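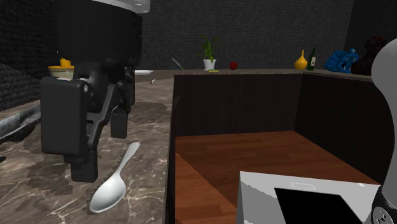
The last cutlery works in Skenness closed in January, after 59 years on the same street. Mustonen made table knives there for hotels and ferry lines, and at its busiest the firm had almost 200 people on the books. By the end there were 18. Most homes in the town still have a drawer full of its seconds. A plain silver-white spoon left out on a brown marbled worktop wouldn't get a second look in many kitchens, but people in Skenness turn it over to check for the stamp.

The grinding shop has been sold to a builder from Grotville. Five of the polishers have moved to a smaller firm at Flimside - the pay is lower, but the bus stops at the gate.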